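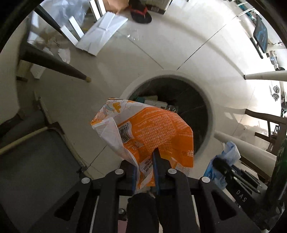
Sorting at home is the cheapest step in the whole chain, according to the waste office in Bistbridge, and also the one with the least data behind it. The office began weighing film packaging separately in August, after the plant at Kinham complained of rising jams in its screening drums.

Film is the thin, flexible plastic used for snack bags, refill pouches and bread wrap. Most of it is built in layers. An outer layer carries the ink, a middle layer blocks oxygen, and an inner layer melts to form the seal. The layers are bonded with adhesive and cannot be pulled apart by washing or shredding. A plant set up for bottles has no outlet for them.

At Kinham, film wraps around the shafts of the rotating screens. The line is stopped 2 times per shift so that crews can cut it free, and each stop takes 62 minutes. The sample taken for the Bistbridge study weighed 374 kilograms. Of this, 145 kilograms was single-layer polyethylene, which can be melted and pelletized if it arrives clean and dry. The rest went to the burner.

Two suppliers have offered equipment. Bumar proposes an air separator ahead of the first screen -- light material is lifted off before it reaches a shaft. Güler proposes an optical unit farther down the line, which reads the polymer type but does nothing about the jams. The plant has asked both firms for trial runs on unsorted household waste. Until those are done, residents are asked to keep film out of the recycling cart and put it in the trash.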